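June 16, 2018

Measured the table again this morning before doing anything else to it. Length unchanged since May. Across the width it has moved 3 mm, all of it at the end nearest the radiator, which I have now turned off for the summer. A straightedge laid across the grain shows a slight hollow. Laid along the grain it shows none.

Read the Merkier leaflet twice. It gives a drying time of 7 hours between coats and says nothing about temperature, so I will leave each coat overnight. The Prerkska oil is thinner and goes further, but the test patch on the underside stayed tacky for two days and I don't want that on a surface we put paper on. The tin cost 900 and is two thirds full. It can go on the shelf for the chair legs.

Brown is darker than I had planned for. The grain lines run mostly left to right, with long streaks towards the far side and a row of pointed, wavy figures lower down. Any sanding across those will show, so all strokes go lengthwise, by hand, with a cork block. No power tool on the figured part.
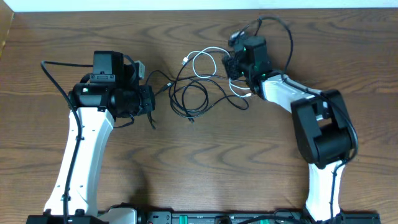
Yao-tsung Chow thinks I should leave the surface alone altogether: the figure will only get muddier under oil, wax would do the same job and come off again if I disliked it, and a hollow that small never bothered anybody eating soup. I take the point about wax. I do not agree about the hollow. A sheet of A3 rocks on it when you write near the middle.

Compared prices after lunch. Huang wants 1,049 for planing and refinishing, collection included, return not included. Otton will not quote without seeing it. Neither is worth it for a top I can do myself in a few evenings.

Decision: wax on one corner first, leave it a week, then look at it in daylight. If the colour holds, wax the lot. If not, back to the Merkier.

Need more 240 grit. Also a new cork block, the old one has gone round at the edges.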